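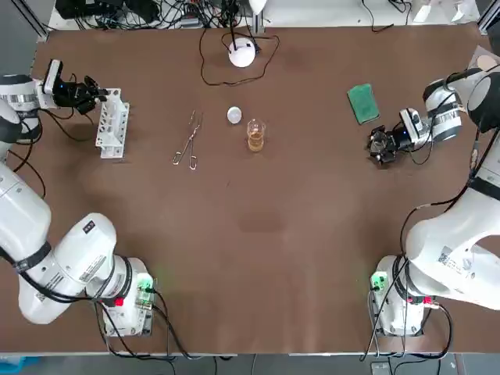 I moved my sewing out of the spare room in April and into the back half of the kitchen. The old desk was too narrow for curtains, and I was forever pinning on the floor. What I wanted was a large rectangular table with a matte brown top, like this one, so the lamp wouldn't glare back at me. Mirjam Gasser found me one in Grirkville for 47 pounds. It took 2 of us to get it up the steps.

The first pair of curtains is hemmed. The lining still needs doing, and I have run out of cream thread.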